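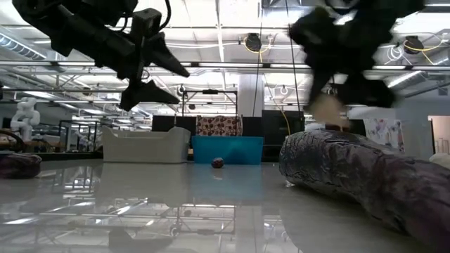 A blue bin, a white basket with handle cutouts, and a small patterned ball still out on the tabletop.

Sorting Small Stuff Into Open Bins

Last updated Thursday, July 10, 2025

Small loose things collect on any flat surface. Balls, socks, clips, pet toys, the odd glove. Two open bins at the back of the table will take care of most of it, and you don't need lids, dividers or a label maker.

Pick two bins that look different. A see-through colored one and a solid white one work well. If both are the same, people stop and think about which is which, and then the thing goes back on the table. Use the taller bin for items that roll and the wider one for items that lie flat or need to be seen from above.

Where to put them

Set the bins along the back edge, against a wall or panel, so they can't be pushed off. Leave the front of the table clear for sorting. Keep round things close to the bin while you work. A glossy top gives them nothing to grip, and a ball will find the floor fast. A dish towel spread out flat stops that.

Baskets with handle cutouts are easier to carry full, but small parts fall out through the holes. Line the basket with a piece of scrap fabric, or keep anything shorter than the cutouts in the other bin.

Keeping a shiny white top clean

Glossy white shows every streak, mostly under ceiling lights. Wipe it with a damp microfiber cloth and dry it right away with a second one. For sticky spots, mix 2 teaspoons of white vinegar into 200 ml of warm water, wring the cloth out well and go over the spot twice. Skip scouring powder. It leaves dull patches that will not buff out.

Crouch and look across the surface toward the light when you're done. Smears show up in the reflection that you would miss from above.

Washing the bins

Plastic bins get a gray film on the bottom. We do ours in October and again in spring - dish soap, a soft brush, and a rinse in the tub. Let them dry upside down on a towel. Clear colored plastic can go cloudy in the dishwasher, so do those by hand.

If a bin slides around when you drop things in, stick felt or rubber dots under the corners. A bag of 50 costs little and the leftovers are good for chair legs and picture frames.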